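Marta Holovko

Small thread on house rules for simulated drawer tasks. We wrote ours in August at Stallgate, after too many arguments about what counts as "done". Maybe it is useful for other teams.

Rule one. Before any run, write down which drawer is meant and by which handle or knob. "Open the cabinet" is not a task. Two people will read it in two ways, and the scoring script will read it in a third. 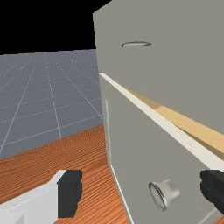
Lower drawer partly out, fingers open on both sides of the knob.

Rule two. Success is a distance, and it is the same for everybody. We use 12 centimeters of drawer travel, held for 2 seconds. Before this, Sarnholm and we had different limits, and our tables could not be compared – a pity for both.

Rule three. Every camera view is kept with the run, also the views where the hand is not visible.
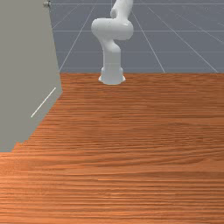

People like to delete such views to save disk space. Please don't. When the base is placed wrong in the setup file, a wide view of the base is where I find it first.

Rule four. Fix the random seed and report it. Ours is 42, like everyone's, but it must stand in the log. For a final result we ask for 2,000 runs with listed seeds.

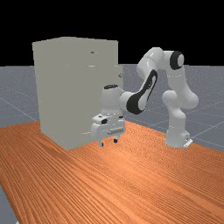 Rule five, and here I am strict. Contact between the arm and the cabinet body is logged separately from contact with the handle. A policy that pushes the furniture around can still get a good score, and I don't want to see it later on a real arm.

Mansour asked if he may translate the list for his students. Of course, yes. The full text is in the Protum docs folder, comments are open.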